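Setting up a pick and place arm for panel wiring jobs (shared workshop version)

Quick write-up before I forget it all. We run ours at the Zistville shed, sim first, real bench after. Do the sim. Saves you bending a finger on a DIN rail.

What you need: the arm, a two finger gripper, a sturdy table, Kurup controller (the cheap one is fine), the Sollon sim package. Spare evening.

Step 1. Base position. Back edge of the table, bolted, not clamped. Set the base origin in Sollon before you load any parts or everything shifts and you start over. 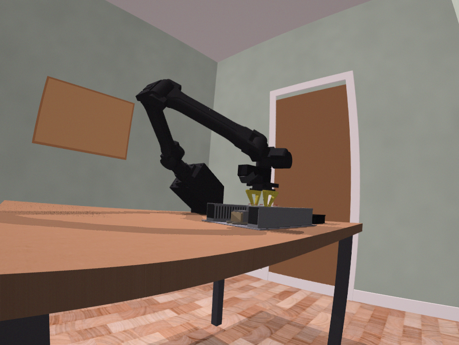
Step 2. Speeds. Drop the max to 60 mm/s for anything near the bench top. Approach height 36 mm, then straight down. No diagonal moves in close, ever. Save the profile, the Garnel plugin forgets it if you close the window first.

Step 3. Wrist view. Turn on the fisheye and leave the distortion alone for now, you want the wide view while you're jogging. Calibrate off the fingertips, both of them. I wrote down 3296 for the offset code, yours will be diffrent.
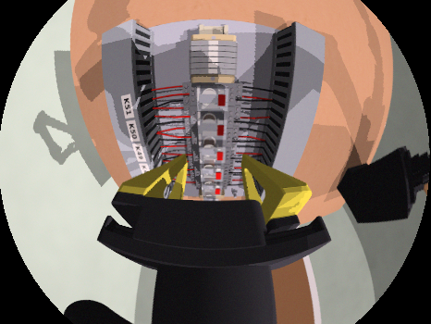 Step 4. Labels and keep-out zones. Name every part in the sim the same as it's labelled on the panel, otherwise the log is useless. So the tags down the left side, K51, K50, K49, go in as exactly that, capital K. Keep-out boxes next. Draw one over each side where the thin red and black wires bridge across to the ducts, and make it generous, fingers are fatter than you reckon. The relays in the middle column stay reachable from above.

Step 5. Dry run. Gripper open, no grasp, hover over every target. Watch the log for limit warnings. If you get one at the far side, rotate the board a bit in the sim and have another go.

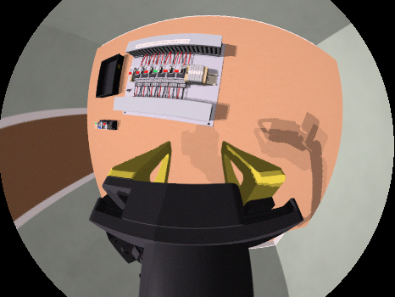
Step 6. Grip force. Start low, go up in small steps. Set the settle time to 500 ms after closing or the arm takes off before teh fingers have hold of anything.

Step 7. Copy the profile to the real controller. Check the units!! Ours came across in inches once. Keep one hand on the e-stop for the first run.

Terminal block end clamps still to do, will add the settings in November when the bench is free.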